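**Clear racks vs coloured racks for 15 ml conicals**

**p_tomar**, May 15, 2020

We are replacing the tube racks in the teaching lab and I need to settle on one type before the order goes in. The current ones are opaque blue, bought in two batches from Emcombe, and the holes differ enough between batches that some tubes bind and others lean. Quoted so far: clear racks from Rana, 248 for the full set, delivered. Users are first-years doing dilution series with food dyes, so nothing nasty. Bench tops are white.

Questions: does clear plastic stay clear, and is it easier or harder to work with on a white bench?

Pramila Tomar

---

**fenwick_r**

It stays clear if you keep alcohol off it. Most of the cheap ones are acrylic, which crazes around the holes after repeated wiping with ethanol or IPA. Ask Rana which plastic it is. Polycarbonate tolerates alcohol better but dislikes strong alkali. Neither should go in a hot drying cabinet unless the maker gives a temperature for it.

---

**a.awasthi**

I'd go clear for that application. With conical tubes the reading you care about at low volume is in the tapered part, and an opaque rack hides it. Students then lift the tube, tilt it and read a sloping meniscus. In a clear rack they can leave it standing and bend down to look.

Hole fit matters more than colour. Take a tube to the supplier, or get a sample rack. You want the tube to drop in under its own weight and stand without leaning.

---

**Skenix**

Disagree on clear. A transparent rack on a white bench is hard to see from standing height, and people put folders down on top of it. We had two go on the floor in one term. Coloured racks also let you assign one colour per group, which saves a lot of arguing about whose samples are whose.

Reading volume in the cone is poor practice anyway. The graduations are coarse down there. If the volume matters, pipette it.

---

**a.awasthi**

Agreed on the pipette for anything quantitative. I mean checking that a tube has something in it, and that it is the right colour. In a dye series that is most of what the demonstrator does when walking round.

On visibility: the rack itself is faint, the contents are not. A strong dye shows up from across the room. Put the rack at the back of the bench against the wall and folders are no longer a problem, because the front stays free for working.

---

**Skenix**

Back of the bench means reaching over your own work each time you want a tube. That is how sleeves end up in beakers.

---

**workier**

Depends on bench depth. Ours are shallow and the back position is fine. On a deep bench I would use a side position, on the pipetting hand side, a forearm's length in.

For what it's worth, a strip of coloured tape along the front edge of a clear rack fixes the group labelling. Use the autoclave-type tape or similar, as the ordinary sort leaves glue on the plastic and then someone goes at it with acetone. Acetone will ruin acrylic at once.

---

**p_tomar**

Useful, thanks. Rana have confirmed acrylic. We wipe down with detergent and water, so I am less worried about crazing, but I will put a note in the cupboard.

Bench depth is generous. How well does a clear rack show up on a white top with a dye in it?

---

**a.awasthi**

White top, white walls, rack at the back in the left corner. The red-orange is easy to pick out. The edges of the rack mostly show as reflections, so Skenix has a point there.
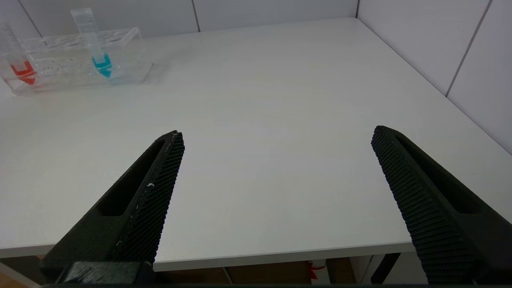
### Summary of what we ordered

**p_tomar**

Clear racks from Rana, catalogue number 3252, after trying a sample with our tubes. They drop in freely and stand straight. Other details for anyone searching later:

- Position: back of the bench for stock tubes, side for the tubes in use.
- Labelling: tape on the front edge, one colour per group.
- Cleaning: detergent, rinse, air dry upside down. No alcohol, no acetone.
- Old blue racks kept for storage in the fridge.

---

**Skenix**

Still think you will lose one to a folder by November. Check the holes for swarf before first use, ours scratched the tube labels.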